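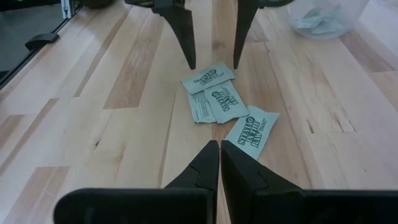
The packet situation

I have been meaning to write about sweetener for months, which tells you something about how my evenings go. It started when I cleared out the drawer beside the stove, the one that won't close in humid weather, and tipped everything in it into a mixing bowl. Soy sauce, ketchup, a birthday candle, a key to I don't know what, and packets and packets of sweetener. I counted them, for the blog and for my own shame, and there were 30.

I don't even take anything in my coffee! They come home in my coat pockets from the diner in Tindham, where I have breakfast with my friend Kausar Paracha whenever our mornings line up. She likes one stevia in her tea and I always think, well, I'll take a couple for when she visits. Then she visits, and I forget I have them, and I put out the honey.

So now they live on the table – the butcher block one, which I still love as much as the day we carried it up the stairs. I like the pale blue-green paper against all those cream and honey-colored boards, and the Stevia In The Raw lettering is big enough that I can find one before I've found my glasses. I put out four at a time and let them land where they land. For a while I had them lined up in a little dish, but the dish got used for olives and never came back to the job.

The table has its knots and dark streaks, and I've stopped minding them. I oil it every October with whatever the hardware store has, and wipe it down with a barely damp cloth the rest of the year. Sugar was always the worst thing for it, gritty under your elbows and into every seam if you looked away for a minute. A paper packet is a much easier guest, though my brother-in-law Amos Benavides tears his straight across the middle and gets powder everywhere, so I hand him a saucer first.

The rest of the drawer is sorted now, more or less. The soy sauce went into fried rice and the candle is with the other candles – but I still have that key, if anyone recognizes a small brass one with a round head.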